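屋内音楽公演・授賞式会場 開演前安全点検表(所見付)

2020年4月6日 施設管理部 安全点検係
この記事は約4分で読めます

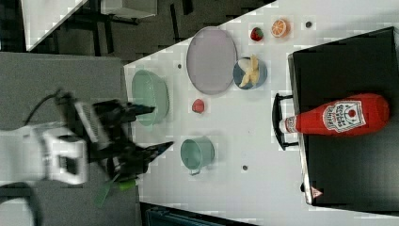 問 本点検表は、どの時点で記入するものか。
答 機材の搬入完了後、音響リハーサルの開始前に記入する。リハーサル後に配置を変更した場合は、該当項目のみ再点検のうえ、変更時刻を余白に記す。

対象施設:シストフ・ホール(Sistov)大ホール及び楽屋棟
対象公演:ブロスポート音楽賞(Brosport)授賞式及び受賞者演奏
客席数:400席

判定は「適」「要是正」「該当なし」の三種とする。「要是正」とした項目は、是正を確認するまで開場を認めない。

1 舞台及び床面

1-1 舞台前縁の蓄光テープに剥離がないこと
判定:要是正
所見:下手側の一部に浮きあり。貼り替えを指示し、再確認済。

1-2 ひな壇の脚部ロックがすべて掛かっていること
判定:適
所見:合唱用ひな壇は三段。最上段の背面に落下防止柵を取り付けた。

1-3 床上配線が養生されていること
判定:適
所見:司会者の動線と交差する箇所はケーブルプロテクターを使用。受賞者の登壇経路には配線を通さない。

2 吊物及び照明

2-1 吊物ごとに落下防止ワイヤーが取り付けられていること
判定:適
所見:追加灯体11台について個別に確認した。

2-2 バトンの積載量が表示値以内であること
判定:適
所見:第三バトンは余裕が少ない。スクリーン用の幕を追加する場合は、事前に当係へ届け出ること。

3 音響

3-1 スピーカーの積み上げが固定ベルトで緊結されていること
判定:要是正
所見:上手側のベルトに擦れあり。グルーカー音響(Gruker)が予備品と交換し、再確認済。

3-2 電源の系統が照明と分離されていること
判定:適
所見:特記事項なし。

3-3 演奏者用イヤーモニターの音量制限が設定されていること
判定:適
所見:設定値の控えはグルーカー音響が保管する。ゲスト歌手の持込機材も同じ扱いとする。

4 特殊効果

4-1 火気及び火薬類の使用
判定:該当なし
所見:演出変更により使用を取りやめた旨、制作会社パップ(Pap)から書面で通知を受けた。

4-2 スモーク機器の設置位置が感知器から離れていること
判定:適
所見:最終曲のみ使用。防災センターへ使用開始の10分前に連絡する。

5 客席及び避難経路

5-1 避難口及び通路に物品が置かれていないこと
判定:要是正
所見:一階後方の扉前に物販用の台車あり。撤去後に再確認済。CDの在庫は二階倉庫に置く。

5-2 誘導灯が点灯していること
判定:適
所見:演出による消灯は行わない。

5-3 車椅子席から避難口までの幅が確保されていること
判定:適
所見:中継カメラの三脚を通路側へ広げないよう、撮影班に申し入れた。

6 楽屋棟

6-1 楽屋及び廊下の同時在室者が定員以内であること
判定:適
所見:定員は50名。合唱団は二班に分け、出番を終えた班から退出させる。

6-2 消火器の位置が表示されていること
判定:適
所見:衣装ラックで表示が隠れないよう、ラックの置場を床テープで示した。

総合所見
要是正は三項目あり、いずれも是正を確認した。開場に支障はないものと認める。なお、ひな壇の一部は使用開始から10年を超えており、6月の定期保守において脚部金具の交換を行う。本表の写しは舞台監督及び防災センターに各一部を交付し、原本は当係で保管する。

当サイトでは、利便性の向上のためCookieを使用しています。閲覧を続けた場合、Cookieの使用に同意したものとみなします。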